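How to test a chore before you give it to a machine

Can a machine tidy a dressing table yet? Partly. Start with one small job: brushes into a clear holder. Lay a white sheet over the table and set the holder toward the far side.
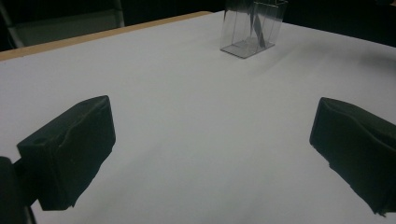
Clear box on the white sheet, grippers open.

Next, put a brush down at an angle. Slim handles are hard to pinch, and clear plastic is hard for a camera to judge – test both together.

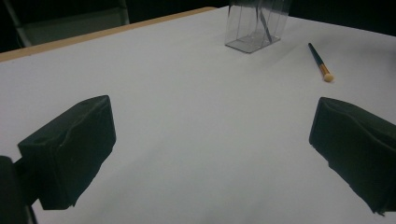 One brush lying to the right of the box.

Change the angle of the brush between tries. Call it a pass only if the brush ends up standing in the holder.

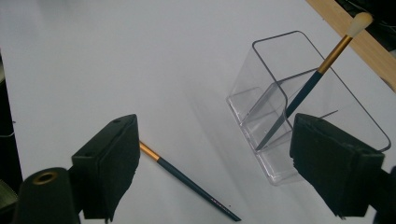
Write down every drop, even the ones that get fixed. At Estia we logged 384 tries on small chores like this before trusting any score. Have a person do the job with hand-held grippers too, so you know the tool can manage it.
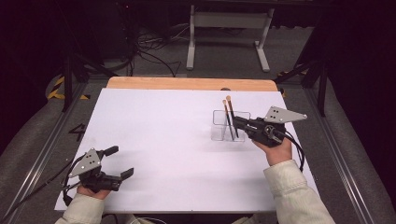
Sumeya Workneh: We ran a similar test at Plernex in January. Picking up was fine, but the divider in the holder gave us 9 failures before lunch. I'd score the two steps separately.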